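Week 5 handout: clear containers and what goes in them

Okay, so this week is all about the see-through box. I love a clear container (you'll be sick of hearing it by Thursday) because you can check what's inside without lifting a thing. Before you put anything away, make a bit of room on the table and decide what lives in the container and what stays out. In the Skenow unit we sorted by color - this time go by how often you reach for a thing. 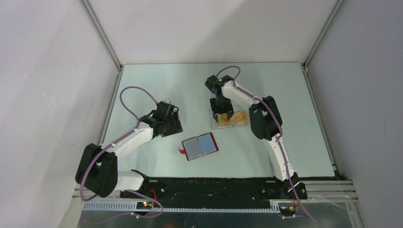

A comment from last term's feedback sheets was that clear boxes only look tidy if you stop at one kind of item per box, and I've come around to that!

Flat things are a separate headache. Lay them down on the table while you work and find them a spot last. Your Harju reading has more on this, pages 11 to 19, and please do read it before you start the exercise in room 635.

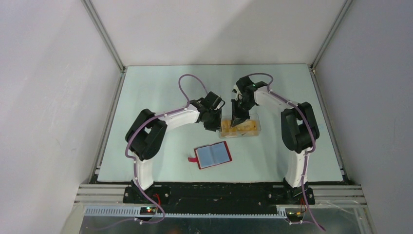

Fig. 2. Clear container on the white tabletop.

For next time, bring one container from home and a short list of what you'd keep in it.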